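産業用ロボット技術フォーラム > 教示・遠隔操作 > 双腕機の教示データについて

件名:双腕タスクの教示における遠隔操作と直接教示の使い分けについて

投稿者:kensa_shitsu
お世話になっております。食器類の仕分け工程を担当しております。当部署では双腕機の導入にあたり、作業の教示方法を検討しております。現在の候補は次の二案です。

案一 作業者が腕を直接手で動かし、その軌道を記録する方法(直接教示)
案二 リーダー側の腕を操作し、実機またはシミュレータ上の腕を追従させる方法(遠隔操作)

対象作業は、浅い円形の容器を片腕で持ち、もう一方の腕でトレイの位置を整え、容器をトレイに載せるというものです。社内では案一を推す声が強いのですが、双腕での実績をお持ちの方のご意見を伺えれば幸いです。

投稿者:Stitwood_user
弊所では案二を標準としております。直接教示は単腕であれば問題ございませんが、双腕の場合、一人の作業者が両腕を同時に支えることになり、肘の姿勢まで管理することは困難です。二人で分担いたしますと、今度は左右の時間的な同期が崩れます。学習に用いるデータとしては、後者の影響が特に大きいと考えております。

投稿者:mihari_tou
上記のご意見には一部賛同いたしかねます。直接教示の利点は、接触時の力を作業者が手で感じ取れる点にございます。力覚の提示がない遠隔操作では、容器の縁に指先を掛ける際に押し込みすぎる例が多く見られます。当方で Zello の腕を用いて比較した際も、把持の直前で操作者が停止し、迷う様子が記録に残りました。学習後の方策は、その停止まで再現いたします。

投稿者:Stitwood_user
ご指摘の停止の件は承知しております。ただし、それは操作者の習熟によって減少いたします。当所では新任の操作者に対し、収録に先立って40回の練習を課しており、練習中の記録は学習に使用しない規定としております。直接教示につきましては、作業者の手や身体がカメラに写り込む点も考慮が必要です。実行時には存在しない手が画像に入っている以上、画像を入力とする学習には適しません。

投稿者:mihari_tou
写り込みについては、記録した軌道を実機で再生し、再生時に改めて撮影すれば解決いたします。当方はその方式です。

投稿者:kensa_shitsu
ご両名とも詳細なご回答をありがとうございます。再生による再撮影は検討に含めておりませんでした。物体の初期位置を再生時に正確に復元する必要があると理解いたしましたが、相違ございませんでしょうか。

投稿者:mihari_tou
そのご理解で結構です。当方は卓上に位置決め用の治具を置き、教示と再生の間で物体を同じ位置に戻しております。治具は撮影前に取り除きます。手間がかかることは否定いたしません。

投稿者:Brayan Ospina
横から失礼いたします。Braturow にて教示データの品質管理を担当しております。日本語での投稿に不備がございましたらご容赦ください。

双腕作業では、実機に移る前にシミュレータ上で遠隔操作の収録を行うことをお勧めいたします。初期位置の復元は数値の指定で済み、失敗した試行も機器を損傷いたしません。当方の場合、収録の総数は3,000件で、6名の操作者が分担いたしました。操作者ごとの癖を確認するため、各記録には操作者番号を付しております。

容器とトレイの課題につきまして、当方のシミュレータの画面を添付いたします。
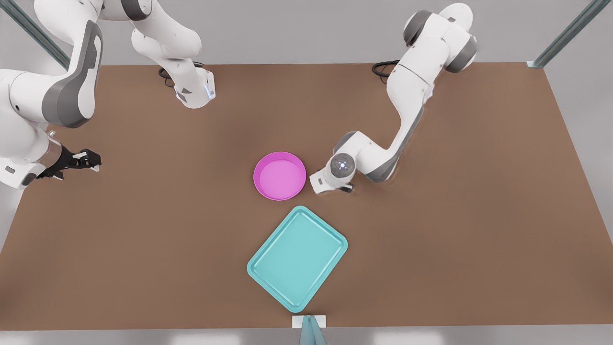
図1 双腕の遠隔操作課題(シミュレータ画面)。円形容器の右脇に左腕のグリッパ、画面左手に右腕のグリッパ。

ご覧いただきたいのは、容器に近い腕の指先と縁との間隔です。この段階での接近方向が操作者によって大きく異なりますと、学習結果が不安定になります。当方では、容器への接近は片側からに統一するよう手順書に定めました。また、待機側の腕は対象物から離しておくことを原則としております。両腕を同時に寄せる操作は、腕同士の干渉の原因となります。

投稿者:Stitwood_user
有益な資料をありがとうございます。接近方向の統一については、当所の手順書にも追記を検討いたします。一点お伺いいたします。待機側の腕を離しておく場合、トレイの位置を整える動作はいつ開始されるのでしょうか。

投稿者:Brayan Ospina
容器の把持が完了した後に開始いたします。同時に動かすほうが所要時間は短くなりますが、操作者の視線が二か所に分かれ、失敗が増加いたしました。

投稿者:mihari_tou
シミュレータでの収録には慎重な立場です。薄い縁の把持は接触の計算に強く依存し、画面上で成立した動作が実機で成立するとは限りません。また、待機を規則といたしますと、双腕機を単腕機二台として使用することになりかねません。

投稿者:Brayan Ospina
接触に関するご懸念はもっともと存じます。当方も実機での追加収録を前提としており、シミュレータの記録のみで運用することはございません。待機の規則については見解が分かれるところです。容器を両腕で支える必要のある課題では、当方もこの規則を適用しておりません。

投稿者:yorath_hoshu
保守担当の立場から補足いたします。Yorath の旧型コントローラを遠隔操作に使用される場合、リーダー側とフォロワー側の時刻を必ず合わせてください。以前、当部署で時刻のずれに気付かず収録を続け、4日分の記録を破棄いたしました。関節角と画像の時刻が一致しているかどうか、収録開始時に短い往復動作を行って確認されることをお勧めいたします。

投稿者:kensa_shitsu
皆様、ご教示ありがとうございます。社内で協議の上、まず単純な持ち上げ動作について直接教示と遠隔操作の双方を試行し、容器をトレイに載せる課題はシミュレータ上の遠隔操作から着手する方向で提案いたします。時刻の確認手順も計画書に加えます。

投稿者:mihari_tou
比較を行われる際は、同一の作業者に両方式を担当させることをご検討ください。作業者が異なりますと、方式の差か技量の差かが判別できません。

投稿者:kensa_shitsu
承知いたしました。担当者の割り当てを見直します。試行は6月に開始する予定ですので、結果がまとまり次第、本スレッドにてご報告申し上げます。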